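家用与共享工坊自动化搭建 讲义 第三讲
圆柱件插入工位:台架、箱体、标定与调试

主讲:Erhan Tokgöz
地点:Drallari 共享工坊,里间
2019-04-23

上一讲把机械臂固定到了台面上,并且完成了上电检查。还没有做完上电检查的小组,先补完再看本讲。本讲的内容是给机械臂搭一个固定的工作区,在里面放上取件支架和插孔底座,然后让夹爪把圆柱件从支架上取走,插到底座的圆孔里。动作不复杂,初次搭建时花时间的地方在标定和夹持位置上。

一、本讲需要的东西

台架(三月份做的那一张,已经装好调平脚)
箱体面板,深灰色,哑光面
取件支架一个,L 形,立板上缘带弧形缺口
插孔底座一个,另配各色小柱
黄色圆柱件,每组领两个,一个用,一个备
腕部相机和固定相机
内六角扳手一套,扭矩起子一把
Movov 控制器,固件用工坊服务器上的那一版,不要自行升级
Iwasaki 螺钉盒,用完放回原格
直角尺、塞尺、记号笔、美纹纸胶带

领料时在登记本上写组号。扭矩起子全班共用两把,用完立刻放回墙上的挂板,不要留在自己的台子上。

二、台架复核

台架的长边图纸尺寸是 880 mm。第二组那一张实测 877 mm,锯切时短了一点,不影响使用,但后面所有以右边框为基准的尺寸都要改成以左边框为基准。其他组也先量一遍,把实测值写在台架侧面的胶带上。

量完后检查四个调平脚。做法是把水平尺先沿长边放,再沿短边放,最后放对角线。调平脚的锁紧螺母要在调平以后再拧,拧完重新看一次水平尺,锁紧时脚杆容易跟着转。

台面上不要放水杯。接线盒的盖子合上以后再开始装箱体。

三、箱体

箱体是敞口的,四周的面板向外倾斜,底面平放。倾斜的作用有两个:小件滚到边上会自己停在墙脚附近,夹爪从上方进入时也有更多余地。有的组提出把侧壁做成垂直的,这样裁板省事,可以做,但夹爪在靠墙位置的姿态会受限制,路径要重新检查。

安装顺序如下。

1. 先放底面。底面下方不能有螺钉头或线头,放好后用手掌按四个角,任何一角有翘动都要取出来重垫。
2. 装后壁。后壁与底面之间的接缝要直,缝宽用塞尺检查,圆柱件的倒角不能卡进去。
3. 装左右两侧壁。侧壁与后壁在内角处相接,先轻轻带上螺钉,等前缘也装好以后再一起拧紧。
4. 装前缘。前缘面板是操作者手臂经常碰到的地方,边口要用砂纸过一遍。

面板选深灰哑光,考虑的是图像处理。黄色、红色的件在深灰底上容易分割。亮面的板会把灯管反射进相机,去年第一批箱体就是亮面的,调了两个晚上的曝光也没有调好,最后整批换掉。现在用的面板仍然会留下手印和灰点,阈值分割时要加一个最小面积的限制,把小的亮点滤掉。面积下限从小往大试,记录下来,不要抄别组的数值,各组相机高度不同。

箱体装完后不要马上擦得很干净再拍标定图。日常使用时就会有灰,标定和阈值应当在平常的状态下做。

四、取件支架

支架是一个 L 形件,立板竖直,上缘向下凹成弧形,圆柱件横放在弧口上。底板平贴箱体底面,用螺钉固定。

定位步骤:

1. 在底面上贴两条美纹纸胶带,按图纸画出支架底板的外轮廓。
2. 支架放到轮廓内,立板朝向按各组的路径图确定。画路径图的时候已经规定了机械臂从哪一边接近,不要临时调换。
3. 用记号笔透过底板的孔点出孔位,取下支架,打孔。
4. 装回支架,螺钉交替拧,每次拧半圈到一圈。
5. 拧紧后用直角尺检查立板与底面是否垂直。

支架本身的变形会直接带到取件位置上。用手指在弧口一侧轻推,如果立板有看得出来的晃动,检查螺钉是否到底,再检查底板下面有没有夹着碎屑。常见情况是后一种。

支架表面的划痕不影响使用。弧口内侧如果有毛刺要处理掉,毛刺会把圆柱件顶偏,夹爪合拢时工件会转动。

五、插孔底座

底座是一个宽而低的红色方块,顶面有几种形状的孔:圆孔、方孔、星形孔。本讲只用圆孔。其余的孔里可以插着别的小柱,作为障碍物处理,路径规划时要把它们的高度算进去。初学者容易只看底座的高度,忘记立在上面的柱子,结果圆柱件横着搬运时扫到红柱。

底座不用螺钉固定,用背面的薄胶片贴在底面上。理由是后面几讲要换位置做视觉定位练习,固定死了不方便。胶片贴之前底面要用酒精擦过。贴好以后从前后左右各推一次。

底座与支架之间留出一段底面,夹爪要能在这段空当上方转换姿态。空当太小,夹爪的外壳会先碰到支架的立板;太大,两个目标不能同时进入固定相机的清晰范围。各组按自己的夹爪外形在纸上先画一遍侧视图。

圆柱件与圆孔的配合检查用手做。手持圆柱件,竖直放到孔口,松手后应能自己落下去。落不下去的,看孔口有没有毛边,再看圆柱件两端的圆角是不是完整。用手都插不顺的孔,不要指望夹爪能插顺。

六、夹爪与指板

夹爪外壳是白色的,下面装两根手指。指板用滚花手拧螺钉固定,换指板不需要工具,但也因此容易松。每次开机前用手指试一下滚花螺钉,觉得能转动就拧到底。不要用钳子夹滚花面。

指板的安装位置决定夹持中心。换过指板以后,工具坐标必须重新标。只换了一边也一样。第四组上次只换了一边,没有重标,圆柱件夹起来看着是正的,到了孔口总往一侧偏,找了很长时间才找到原因。

夹持力从低往高调。先用能保证不掉的最小值,往上加一档作为工作值。Movov 的界面里力的单位是档位,没有换算成牛顿,各台夹爪的同一档位不完全一样,报告里写档位时要同时写夹爪编号。

整个末端带相机称重是 1827 g,填到控制器的负载参数里。负载参数填错,机械臂在慢速下看不出来,一加速就会报碰撞停机。线缆的重量没有算进去,线缆要用扎带固定在小臂上,留出转腕的余量。

七、相机的布置

每个工位有腕部相机和固定相机。腕部相机跟着夹爪走,用来看接近阶段指尖和目标的相对位置;固定相机看全局,用来判断工件的姿态和插入过程。

固定相机的支架由 Vommont 的旧灯架改成,夹在台架的边框上。相机到底面的距离各组自己定,定好以后在灯架的立杆上贴胶带做记号。以后每次上课先看胶带和夹头有没有错位,错位了就恢复到记号处,再跑一遍验证程序。

腕部相机离夹爪外壳很近,外壳会占掉画面的一部分,对焦应对在指尖的位置。处理图像时把外壳和手指所在的区域做成遮罩。遮罩按手指张开的状态画一张,合拢的状态再画一张,程序根据夹爪反馈的开度选用。

下面三幅供对照。先看工件在箱体里的位置,再看工件相对夹爪的方向。 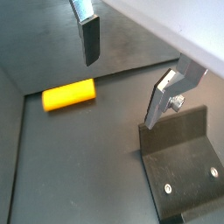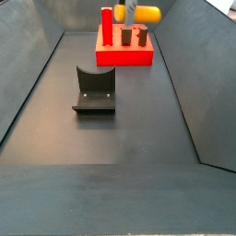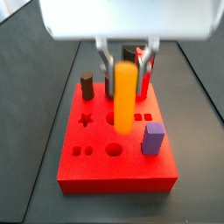 图 1 腕部相机,黄色圆柱件横卧在后壁墙脚;图 2 固定相机,夹爪横持圆柱件;图 3 固定相机,圆柱件竖直,下方为红色底座的圆孔。

对照要点:

图 1 中圆柱件贴着后壁与底面的接缝,两指分得很开,工件不在两指尖之间。这种位置在程序里归为“靠墙件”。靠墙件不能直接从正上方合爪,有一根手指会先碰到后壁。处理方法见第九节。

图 2 中圆柱件在夹爪右侧伸出的部分比左侧长。横持时看的就是两侧伸出量。搬运过程中伸出量长的一侧扫过的范围大,路径检查按长的一侧算。前方的支架弧口形状在这一幅里看得清楚,可以对照第四节。

图 3 要看的是工件轴线和圆孔的关系。工件遮住了一部分孔,单凭这个角度无法判断前后方向是否对准,要结合另一个方向的相机,或者用下一节的触碰法。图 2 和图 3 里运动着的部分有些模糊,用于测量的图像必须在机械臂停稳以后再采。

八、标定

标定分三步,顺序不能颠倒。

第一步,工具坐标。把标定针夹在两指之间,针尖对准底面上的固定点,换四个姿态各对一次,记录后由控制器计算。四个姿态之间角度差要足够大。姿态太接近时计算也会给出结果,误差值看上去还很小,但用起来不对。

第二步,工件坐标。以底面的左后角为原点,沿后壁接缝取一点,再在底面上取一点,三点确定平面。因为侧壁是斜的,取点时针尖不要碰墙面,沿接缝取即可。工件坐标里圆孔中心的 X 值,图纸是 325 mm。各组底座贴的位置有出入,以实测为准,图纸值用来检查有没有取错点或把轴向弄反。

第三步,相机与机械臂的对应关系。标定板平放在底面上,腕部相机从不同高度和角度采图。采图前把房间顶灯打开,拉上靠街一侧的窗帘。傍晚上课时光线变化快,采图中途不要停下来讨论。

标定结果存到各组自己的目录,文件名写组号和次数。不要覆盖旧文件。出问题时需要拿旧的结果比较。

验证方法:让标定针依次走到底面的四个参考点上方,降到针尖刚好不碰底面的高度,目测偏差。四个点偏差方向一致的,多半是工件坐标的原点取偏;方向各不相同的,先查工具坐标。

触碰法补充说明。竖直夹持圆柱件,在孔口上方以最低速度下降,接触后立即停止,读取高度。高度等于底座顶面高度,说明压在孔边上;低于顶面,说明已经进孔。压在孔边上时,向四个方向各偏移一小步再试。这个方法慢,但对相机没有要求,相机出故障时可以用它把课上完。

九、程序流程

程序按下面的状态编写,每个状态只做一件事,状态之间写日志。

状态 A:回到准备位,夹爪张开。
状态 B:固定相机采图,查找黄色区域。找到后判断工件在支架上、在底面中部,还是靠墙。
状态 C:取件。在支架上的,按示教点取;在底面中部的,按相机给出的角度旋转腕部后取;靠墙的,转状态 D。
状态 D:拨件。夹爪合拢,从墙脚一侧把工件往中间拨,退回准备位,重新进入状态 B。最多拨三次,三次以后报警停机。
状态 E:提起,确认夹持。读取夹爪开度,开度接近零说明没有夹到,回到状态 B。
状态 F:转换姿态。取件时工件是横的,插入时工件必须竖直。
状态 G:移到孔口上方,停稳,采图,修正。
状态 H:慢速下降,监测受力。受力超过设定值即退回,偏移后再试。
状态 I:松开,抬起,回准备位。

关于状态 D,拨件的力要小,指尖离底面保留间隙,不要贴着底面刮。靠墙件如果同时靠近支架,拨动方向要避开支架的立板和螺钉。拨动距离宁可短一些,一次不够再拨一次。

关于状态 F,姿态转换有两种办法。一种是夹住工件靠近一端的位置,腕部转九十度;另一种是先把工件放回支架弧口,换一个方向重新夹。前一种快,但腕部转动时夹爪外壳会降低,要检查它和底座上立着的柱子之间的距离。后一种慢一些,夹持位置比较稳定。本讲要求两种都写出来,用一个参数切换。

关于状态 G,停稳的判断不要用固定的延时。读取各关节速度,全部低于阈值以后再采图。阈值的名字在 Movov 的手册第二章里,手册放在工坊的书架上,只能在现场看。

关于状态 H,下降速度和受力上限两个参数要一起调。速度高而上限低,会频繁误报;速度低而上限高,工件会在孔边上被顶歪,指板也容易被推偏。初值用讲义附带的参数文件。

十、常见故障

工件夹起后慢慢转动。检查指板表面有没有灰或油,再检查夹持位置是否偏离重心太多。夹持力放在最后调。

相机找不到工件。先看原始图像,再看分割后的图像。原始图像里工件清楚而分割后没有,是阈值问题。原始图像里工件被夹爪外壳挡住,把准备位抬高或往旁边移。

相机找到两个黄色区域。多数是备用件忘在箱体里了。少数情况是手指从工件中间挡过去,把一个件分成两段,这时按两段的方向是否共线来合并。

把橙红色区域误认成工件。底座的红和工件的黄在顶灯偏暗时会靠近,色相的上下限要在最亮和最暗两种灯光下各试一次。

插入时每次都卡在同一侧。先做第八节的四点验证。四点没有问题,再检查底座的胶片是不是移位了。

控制器报碰撞但看不到接触。检查负载参数,检查线缆在转腕时有没有被拉紧。

夹爪张开不到位。检查滚花螺钉,看指板有没有歪着顶到旁边的安装块。

十一、安全

调试时一人操作,一人手放在急停按钮旁边。两个人的位置固定,换人时先停机。
手伸进箱体前,控制器切到手动,并且按下急停。只切手动不够。
首次运行新程序,速度倍率设到最低一档,走完一个完整循环后才可以提高。
长头发扎起来,袖口扣好,胸牌摘下来。
取走掉在箱体里的工件,也按上面第二条执行。

十二、课后作业

1. 提交本组的台架实测尺寸、负载参数和夹持力档位,写明夹爪编号。
2. 连续运行程序,记录每次结果。失败的那几次要写明停在哪个状态、工件最后的位置,并附日志。只交成功率的退回重写。
3. 把工件放在四个不同的墙脚位置,测试状态 D,画出拨动前后的位置简图。
4. 两种姿态转换办法各跑一遍,比较用时和插入时的受力曲线。
5. 选做:把圆孔换成方孔,说明工件和程序各需要改什么。方孔对绕竖直轴的角度有要求,状态 G 的修正量要增加一项。

作业放到工坊服务器的第三讲目录下,压缩包用组号命名。参数文件请单独放一份,不要只截图。

下一讲之前,各组把底座从底面上取下来,胶片残留用酒精擦净,支架保留不动。指板拆下后装进小袋,写上组号交给 Erhan,滚花螺钉一起放进去。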